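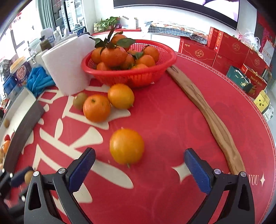

Fig. 2. Fruit table, basket and loose fruit.

Section 2. Fruit table

Revised Friday, December 17, 2021, A. Gough. Replaces the March sheet — throw that one out, the cloth size in it is wrong.

Covers the round table only. Drinks and hot food are in the next section. Read the whole thing once before you start, it's short.

What you need

Red printed cloth, round, 219 cm. Bag marked 271.
Red plastic basket with the mesh sides.
Mandarins, some with leaves still on if the shop has them.
A few bigger oranges, kiwis, physalis.
Paper towels, full roll.
A soft cloth for wiping.
Small bowl for peel.

Order code for a spare cloth is Drarico 256. Ask Melaniia Marchuk before ordering, she may have one at home.

2.1 Cloth

1. Clear the table. Wipe it and dry it.
2. Shake the cloth out somewhere else first. Crumbs from last time.
3. Lay it printed side up. Big pale characters on red. They should read right way up from the side people come in on. Walk over and check.
4. Pull from opposite sides until the hang is even all round. Takes two people or a lot of walking.
5. Smooth from the middle out.

Note: the cloth is shiny and things slide. Press on the table edge and see if it shifts. If it does, clips underneath, out of sight.

Caution: no iron directly on the print. Inside out, low, towel between. We lost one that way.

2.2 Washing the fruit

1. Rinse everything except the physalis. Leave those in their husks.
2. Dry it properly. Wet mandarins at the bottom of a basket go moldy and you wont see it till the second day.
3. Check each one for soft spots. Soft ones go in the kitchen for juice.
4. Trim long stems to a thumb's width. Keep the leaves.

2.3 Basket

1. Stand it toward the back of the table, not dead center. Leave the front open.
2. Firm fruit first, packed close.
3. Build up to a heap, a bit over the rim. Stop when one rolls off.
4. Best leafy one on top. Others with leaves go around the outside, leaves pointing out.
5. Lift the basket an inch and set it down. If the heap moves, redo the top layer.

Caution: don't carry a full basket by the rim with one hand. Both hands, under the base.

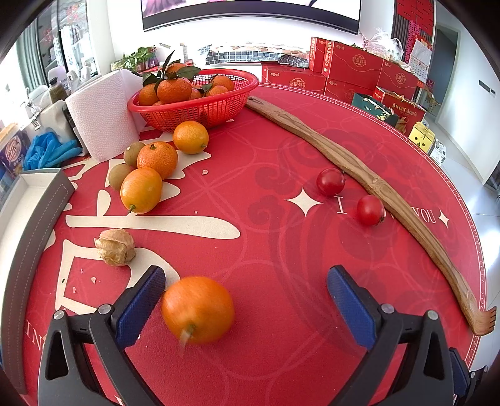 2.4 Loose fruit

1. Citrus close to the basket, a small group. Mix the colors, a deep orange one next to a paler one looks better than matching.
2. Kiwis tucked in beside the group.
3. Physalis on its own, further out, husk on. People pick it up and ask what it is, fine.
4. One good orange well forward where anyone can reach it.
5. Stem ends, any direction. Don't fuss.

Note: leave gaps. Covering all the printing is the usual mistake, the cloth is half the point. If you can't see any of the characters take some fruit off.

Note: husks and dry leaf bits drop onto the cloth and show up badly on red. Go over it with the soft cloth just before people arrive, then again every hour or so. Pick up the small flakes with a damp fingertip, brushing just moves them.

2.5 Towels and peel

1. Paper towel roll upright, back of the table, next to the basket.
2. Peel bowl on the side nearest the bin.
3. Empty the bowl when its half full. Citrus peel smells nice for an hour and then it doesn't.

Caution: keep sharp knives off this table. Kids reach over the edge. Cutting is done in the kitchen.

2.6 Topping up

1. Keep spare mandarins in the box under the counter, lid off.
2. When the heap drops below the rim, refill from the box. Take the top one off first, put it back last.
3. Anything that's been on the floor gets washed before it goes back.

2.7 Packing away

1. Fruit into paper bags, not plastic. Bruised ones seperate.
2. Wash the basket, upside down to dry overnight. Check the mesh for stuck bits of leaf.
3. Wipe the cloth, let it dry flat, then roll it. No folding — creases stay in.
4. Back in bag 271, on the Probert shelf.
5. Anything missing or torn, tell Angharad the same day.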